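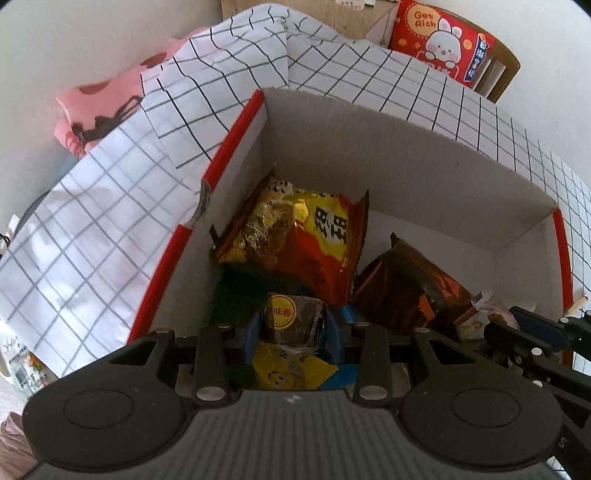 Snack roll between the blue finger pads, in the open white box.

Frequently Asked Questions: Grip Loss Notice for Tadon Hand-Held Grippers

In July, Tadon suspended part of its snack-packing collection work at the Hollis site after a fault was confirmed in the finger pads of its hand-held grippers. The answers below are intended for site operators, partner laboratories and users of the Clemesent data set.

What was the fault?
The blue pads on a number of grippers had begun to separate from the fingers under load. A loose pad can shift sideways while the fingers are closed, and the item then turns or drops. The tool itself reports a normal closed position when this occurs.

How was it found?
An operator at Hollis reported repeated drops of round items in plastic wrap. A review of 564 recorded picks found 43 in which the pad had moved. Nine tools were withdrawn the same afternoon.

Was anyone hurt?
No injuries were reported. One operator's glove was pinched when a pad came free and the fingers closed farther than expected. That event was recorded as a near miss and is being handled under the site's safety procedure.

Which items are most affected?
Smooth, rounded packages show the problem first. Wrapped snack rolls accounted for most of the confirmed cases. Foil bags with crimped edges were affected less often, as they give way under pressure and allow the pad to settle.

How do I check my gripper?
Close the fingers by hand on the test block supplied with the tool. Press each pad toward the fingertip, then toward the body. Any movement that can be felt is a failed check. Do not glue or tape a pad in place. Tag the tool and remove it from use.

May I keep working while I wait for new pads?
Only with a tool that has passed the check. Repeat the check at the start of each shift and after every 42 picks until the replacement pads are installed.

Who supplies the replacement pads?
Istine supplies the revised pads, which are held by a mechanical clip as well as adhesive. Requests should be sent through the site coordinator and must include the tool number.

What happens to data recorded with a faulty tool?
Affected recordings remain in Clemesent and carry a "pad shift" label. They are excluded from the default training split. Laboratories studying failed grasps may request them separately.

Do I need to report a single drop?
Yes. Enter every drop in the shift log, including those that appear to be operator error. Note the item and the side on which it left the grip.

When will full work resume at Hollis?
Work will resume once all tools at the site have been refitted and checked. Site coordinators will be notified directly.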